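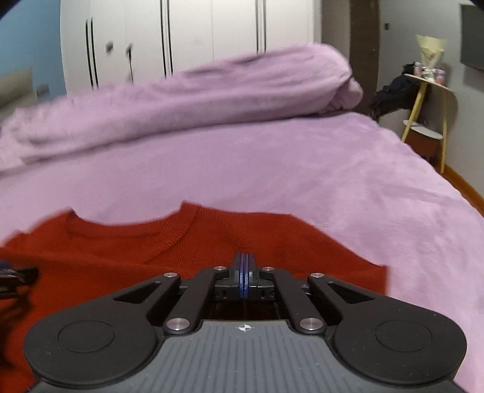

# Chapter 10: Folding and Caring for Knitwear

Pick up a jumper. Any jumper will do, though a finely knitted one with a ribbed crew neck is perfect for this chapter. Give the neckband a gentle pull and let go. See how it springs back? Now pull the body of the jumper the same way, and you'll feel how much slower it is to return. Those two bits of fabric may well be the same yarn, worked on the same machine, and yet they behave quite differently. That small difference explains almost everything we are going to do over the next 26 pages!

In Chapter 9 we worked with woven cloth: shirts, sheets, tea towels. Woven cloth holds a crease, and we used that to our advantage. Knitted cloth is made of loops, and loops move. They stretch over your head in the morning, they settle around your elbows by lunchtime, and if you hang a heavy jumper on a thin hanger they creep slowly downwards until the shoulders have points and the hem has dropped. (Most of us own one like this. Bring it to class, we'll use it in Activity 13.)

So knitwear is folded, and to fold it well you first have to lay it out well. A bed is a lovely place to work, as it is wide and you can walk round at least part of it. A soft fleece blanket on top grips the knit a little and stops it sliding about, but smooth the blanket first, or every ridge in it will turn up in your folding. Push any spare blanket to the far end.

Yolandi Hendricks, who taught textiles at Nolcombe for many years, used to start every new group with the neckline. "Find the neck, and the rest of the jumper will tell you where it wants to go," she wrote in her class notes. Her students set the neck in its natural curve, then eased the shoulders out level, and only then touched the sleeves. Try it her way, then try starting from the hem, and compare the two.

## By the end of this chapter you should be able to

- lay a jumper flat without stretching the neck or shoulders
- fold it in thirds, with the sleeves lying smoothly across the back
- choose between folding and rolling for a drawer, a shelf or a suitcase
- spot a shoulder that has lost its shape and know how to ease it back

## Words to know

**Rib:** columns of raised and sunken stitches, often used at necks, cuffs and hems where stretch is needed.

**Crew neck:** a round, close-fitting neckline with no collar.

**Ease:** to move fabric into place with flat hands, a little at a time.

## Before you begin

Take off rings and watches, which catch on fine loops. Then find a partner and one jumper between you, and turn to Activity 1.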